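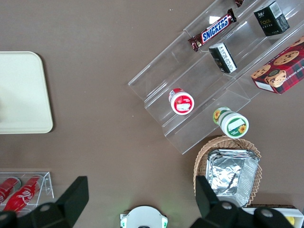 A Snickers on a clear stepped stand, with a cream tray beside it.

I have a soft spot for the candy by the cash register, and I'm tired of hearing that it has to go. Every few months somebody writes a piece about how those little displays prey on the weak. Well, I'm the weak, and I'd like a word!

I grew up in Fluston, where the hardware store sold gum, the shoe repair place sold gum, and the gas station sold pretty much nothing else. You paid for your thing, you dug through your change, and if there was enough left over you got a treat. I learned to count money that way (and to do it fast, with a line of grown-ups sighing behind me).

Now I live in a town of 800 people and we have one real shop, Sönmez, at the bottom of the hill. Last November they put in a self-checkout. It's fine. It works most days. But the counter got shorter to make room for it, and the candy moved to aisle four, next to the baking stuff, in bags of 30. Who wants 30? I want one, on a Friday, after I've bought dish soap and light bulbs and feel like I deserve something for it.

I know the argument on the other side, and I don't think it's silly. My sister has two kids under six, and for her the checkout line is a hostage situation. She drives an extra ten minutes to the big store in Vurnora, where one lane has no sweets in it at all, and she says it's worth the gas. Great! Give her that lane. Give her two. I just don't see why mine has to be the same as hers.

What bugs me most is that the temptation didn't go away, it moved to my phone. I bought a phone charger online last week and got shown 400 other things before I could pay, among them a waffle maker that cost 70 dollars. At least a candy bar has the decency to be small. You eat it in the car, you fold up the wrapper, and you're done. The waffle maker is still sending me emails.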